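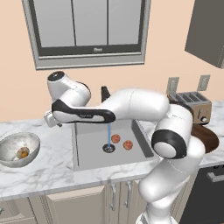

Books & Reading > Children's and Middle Grade

Read-aloud for a mixed class after a "kindness" novel, what next?

Posted by brastdale_reader, October 29, 2020

Hi all! I read to my fifth graders for fifteen minutes after lunch (on screen this year, sigh) and we just finished one of those big-hearted school stories where the new kid gets picked on and everyone learns something. They loved it. I cried at the end, they laughed at me, it was great. Now they want "another one like that" and I'm stuck. I tried the first chapter of The Secret Garden and lost half of them by page three. I'd like something with more than one kid telling the story, because they really got into arguing over whose side was right. Nothing with a dog that dies, please. I did that in April a couple of years back and I'm still hearing about it from parents. Our school library in Brastdale is small but I can put in a request if it isn't too pricey.

Timo Schmieder

If they liked switching narrators, go with Because of Mr. Terupt by Rob Buyea. Seven kids in one fifth-grade class take turns, and the chapters are short, so you can get through 2 or 3 in your fifteen minutes and still have time for the arguing. Something serious happens to the teacher partway through (not going to spoil it) so read ahead and see if it suits your group. I did it out loud with my own two and gave each kid in the book a slightly different voice, which I regretted by the second week because I kept mixing them up. There are sequels too if it goes over well.

For the one you lost them on, I'd try again in spring. The opening is slow and pretty gloomy, and my daughter only warmed up to it once they got outside to the garden.

cedier_mom

Wonder!! my son read it twice

pluvley77

I think Wonder might be the one they just finished, or close to it, lol. I'd say The View from Saturday by E. L. Konigsburg. It's older (it won the Newbery in the nineties) and it's four kids on a quiz team, each with their own story inside the big one. It jumps around in time a lot. I had to stop and ask my group "okay, where are we now?" pretty often, but they liked being the ones who knew. Used paperbacks are easy to find, mine has somebody's grocery list written inside the cover. Skip it if your kids need a lot of action, there's a fair amount of tea drinking.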